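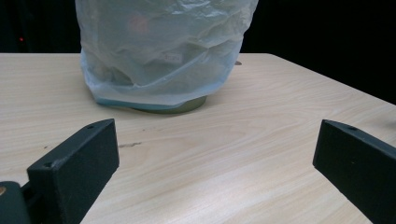

## Minutes: preparation for the open day in December

Place: Clindis, small meeting room, ground floor
Time: 13:00 to 14:25
Chair: Raimo Juntunen
Present: handling group, workshop, reception, one guest from Leseck
Minutes: handling group

### 1. Opening

The chair opened the meeting at 13:00. The agenda was accepted with one change: parking was moved to the end, after the demonstration points. The minutes of the previous meeting were accepted. In those minutes the name of the Leseck building was written wrong and it is now corrected.

### 2. Visitors and groups

Reception has received 60 registrations until now. Registration stays open for one more week. It was agreed that visitors are divided into groups of 13 at most, and each group stays 30 minutes in the demonstration room. The guest from Leseck asked if school classes can come as one group. The chair answered that a class must also be divided, and the teacher can decide how.

Groups meet at the main door and not at the workshop door. Reception makes the signs.

### 3. Hand-held gripper, table demonstration

The handling group presented the plan for the first station. A visitor holds the gripper by hand, brings the two black fingers to both sides of a container on the wooden table, and closes them. After that the guide tells how recordings of such movements are used to teach the robot arm.

There was a long discussion about the object. The container in the plastic bag is more difficult than a bare one: the film is wrinkled, it lets only a blurred view of what is inside, and it hides the upper part of the container. The workshop thought this is too hard for the first try of a visitor. The handling group wanted to keep it, as it is the kind of object we meet in the Menon project.

Decision: every visitor starts with a bare container. The bagged container comes second, for those who want it.

It was also asked if the room should be lighter. With bright light on the table and a black background the object is easy to find in the video, but people must be able to walk safely. Decision: the lights along the wall stay on during group changes and are turned down only when the guide says so.

### 4. Robot arm demonstration

The Lenari arm will repeat the same task from its own table. The workshop reported that the safety fence is ordered and comes in two parts. If the second part is late, the demonstration is shown from behind the glass in room 443 -- the view is not so good from there, but it is enough.

The guest from Leseck asked if visitors may press the start button. After some discussion it was decided that only the guide presses it.

### 5. Guides and texts

Four guides are needed and three are found. Raimo Juntunen will ask in the software group. The guide text is now two pages and it should be one. The part about the history of Clindis can be taken out -- it is already on the wall in the lobby.

### 6. Parking

The back yard is closed for delivery trucks until 15:00. Visitors use the street side. No other comments.

### 7. Actions

- Signs for the main door: reception
- Second bare container, same size as the first: handling group
- Delivery time of the fence: workshop
- Fourth guide: Raimo Juntunen
- Shorter guide text, sent to all for comments: handling group

### 8. Closing

The next meeting is in the same room at 13:00, one week before the open day. The chair closed the meeting at 14:25.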